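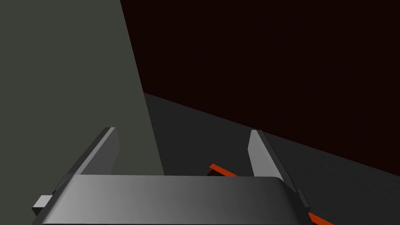 Subject: Re: [bamville-soccer] Away game at Prerik, and who's playing in goal

Hi everybody,

Sorry for the slow answer, I've been meaning to sit down with this since I got home from the game and then the week got away from me. I'm going to go through Rhonda's points and then tack on a few things of my own, so skip down if you only care about rides.

First, the game itself, for those who couldn't make it. We drew 2-2 with Niazi and I'd call it a fair result, although their sideline would probably tell you different. We were awful for the first twenty minutes. They were playing everything long over our left side and we kept getting caught flat, and both of their goals came from the same ball over the top. I thought the switch to three at the back was going to make things worse (I said so out loud, apologies to everyone in earshot) and instead it settled us right down. The second half was the best we've passed the ball all spring! The equalizer was a scrappy thing off a corner, came off a knee or a hip or something, but they all count.

What I'd like to work on before the next one is the restarts. We gave away so many throw-ins right by our own box. Somebody needs to show short and somebody needs to show down the line, every time, and right now we all stand there pointing at each other.

Okay, on to Rhonda's message.

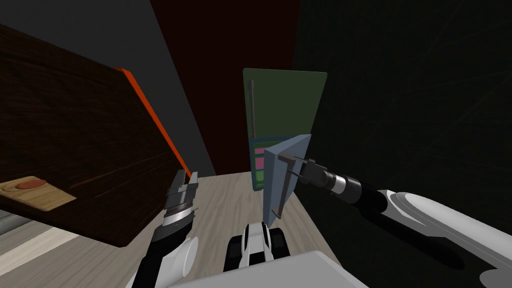
On 3/27/25, Rhonda Leclerc wrote:

> Hi all, a few questions before Prerik. Do we know yet who is going in goal?
> I did it last time and I don't mind doing a half, but I really don't want to
> do the whole game again, my wrist is still sore. Also, I have 13 names down
> as yes, and I can't tell from the thread whether that counts the people who
> said maybe. And did we ever get an answer about the June tournament? The
> early price goes away soon and I'd rather pay now if we're going. Last thing,
> I still think we should be warming up as a group. We showed up in dribs and
> drabs against Niazi and it looked like it.

Goal: I'll do the first half if you'll do the second, Rhonda, and if the wrist is bothering you then just say so on the day and I'll stay in. I'm not good but I'm tall. If anyone else has always secretly wanted to try it, please speak up, the gloves are in my car and they fit pretty much anyone.

Headcount: those are all firm yeses, the maybes aren't in there. So we have two subs, which on that big field at Prerik is not a lot. If you're a maybe, could you turn yourself into a yes or a no? I don't mind which, I just want to plan the rotation so the same people aren't running the wings all afternoon.

June tournament: no answer yet. I wrote to the organizers again and asked whether they'd let us in the lower bracket – we got put in the upper one last year and it was not much fun for anybody, including the teams we played. If they say upper again I'd vote for skipping it and setting up a friendly with Brolleo that weekend. They've asked us before and it's a nice field, with real nets.

Warm-up: yes, agreed, one hundred percent. Let's be dressed and on the grass half an hour before kickoff. A couple of easy laps, then passing in pairs, then a bit of keep-away in a small square. No shooting at a cold goalkeeper from six yards out, please. You know who you are.

One more thing from the Niazi game. The referee had a word with me at the end about the chatter. He was nice about it, but he said that if it goes on he'll start reaching for cards, and I don't blame him. I'd like it to be just the captain who talks to him from now on. If you think you were fouled, tell me and I'll decide whether it's worth bringing up (it mostly won't be).

Shirts are the blue ones for this game, as Prerik play in white at home. Bring the other one anyway if you know where it is.

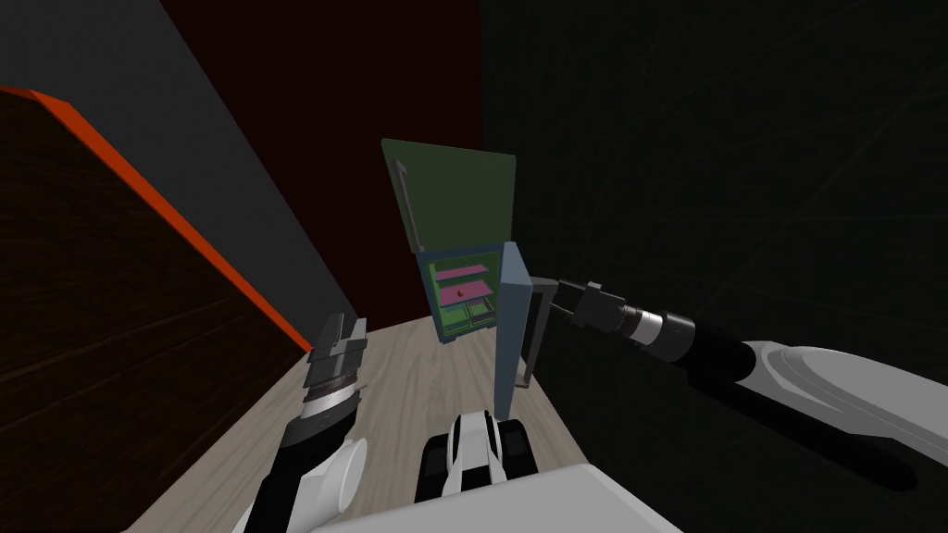 RIDES TO PRERIK

I can take three people plus the ball bag, leaving from the lot behind the Bamville rec center. Rhonda has room for two more but she's coming from the other side of town, so write to her directly if that's easier for you. The bridge road is still down to one lane, so add a little time if you're driving yourself. Parking is on the far side of the field and you walk around behind the north goal.

If you need a ride, reply to me and not to the whole list, please – last time I had to dig through a long argument about offside to find out who was stuck at home.

See you out there!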